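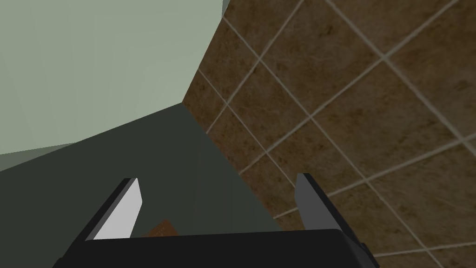 Fig. 6. Wrist view with the fingers fully open and a small brown object between them, just beyond the palm.

4.3 Setting up the gripper in the virtual cell

This section covers fitting the Lutness two-finger gripper to the arm in Naden, checking that it opens properly, and lining up the wrist view. All of it takes place in the Kemeys room, the one with the brown tiles. You can do it in any other room you like, but the figures will be less use to you.

Before you start, save the cell. Naden has an undo button, and it is a willing little thing, but its memory doesn't stretch past the last change of gripper.

Fitting the gripper

1. Stop the simulation. The clock at the top of the window should be grey. If it is still ticking, you have paused the display and left the physics running.

2. Open Parts, choose Grippers, and drag the Lutness on to the last joint of the arm. Let go when the joint turns blue.

3. Set Payload to 400 g. The box will accept larger numbers without a murmur. The arm will then try to honour them.

4. Set Finger travel to 46 mm per side.

5. Press Fit. The gripper jumps into place, sometimes with a quarter turn you didn't ask for. Type 0 in the Roll box to put it back.

Note: If you are moving from a Sinodberg gripper, delete the old one first. Naden will happily fit one gripper on top of the other, and they will spend the rest of the session trying to get out of each other.

Checking the fingers

6. Start the simulation and press Open. Both fingers should swing out to the same angle and stay there.

7. Compare the inner faces in the wrist view. With the default lamp, one is pale and the other a good deal darker. This is shading. Please don't repaint the dark one, as the material is shared with every other Lutness in your library.

8. Press Close, then Open again. If the fingers tremble at the end of their travel, go to Physics and raise Joint damping by 20. Repeat until they settle.

Caution: Keep damping at 50 or under. Past that the fingers close with tremendous dignity, and whatever you meant to pick up may have been knocked away by the arm in the meantime.

Lining up the wrist view

The wrist view is fixed to the arm, so walls lean when the wrist does. New users tend to report this as a fault. Kenza Abdelaziz, who looks after the support inbox, would like it known that the room is level.

9. Set View to Wrist and Follow to Locked.

10. Adjust Offset until the palm sits along the bottom of the view and both fingertips can be seen. You will lose the lower part of the palm, and won't miss it.

11. Jog the arm until you can find the spot where the green wall, the brown tiles and the dark surface come together. It is the best landmark in the room. Bring it between the fingers.
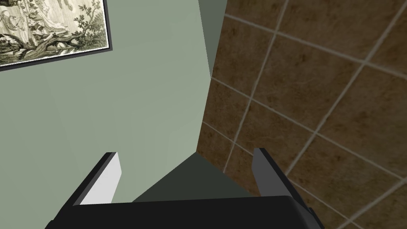

Fig. 7. The corner brought between the open fingers. The framed picture is at upper left.

12. Press Store view and give it a name. "Test" is already taken, and so, in most people's cells, are "test2" and "test2 final".

Note: The framed picture is part of the room and has no collision shape. The gripper can pass straight through it without an alarm, so don't use it to test the safety stops. Use the tiles, which are solid.

If something looks wrong

Only one finger moves. The mirror setting has come off. Tick Mirror joint under Fingers, then fit the gripper again from step 5.

The palm fills the view. Offset has gone back to zero, usually after a gripper swap. Repeat step 10.

An object sinks into the surface when you start. It was placed while the clock was running. Stop, lift it clear, and start again. If it sinks a second time, check that it has been given a mass. Objects with the Mass box left blank do as they please.

The view shudders as the arm moves. Follow is set to Smooth, a name chosen in a hopeful moment. Set it to Locked.

When the stored view comes back correctly after a restart, save the cell and go on to 4.4, Teaching the first grasp.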